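Keeping gripper fingers clean on a cloth-folding setup

If your folding gripper lives on the workbench next to the laundry, as our old Markis does, its fingers want a little looking after. Lint loves the very tip. I go over both with a dry toothbrush before I start, then a barely damp rag — never a dripping one — and let them sit for 20 minutes. 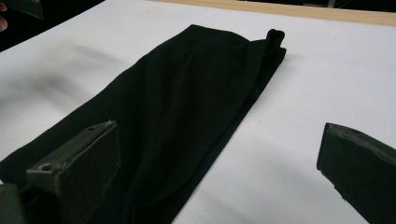
Black cloth on the white table, with a pale tuft at the tip of the left finger.

Pick off any fuzz with tweezers, pulling gently along the edge so you don't lift the padding, if yours has any. Then snug up the 2 mounting screws by hand, close the fingers on a scrap of old T-shirt, and give it a friendly tug.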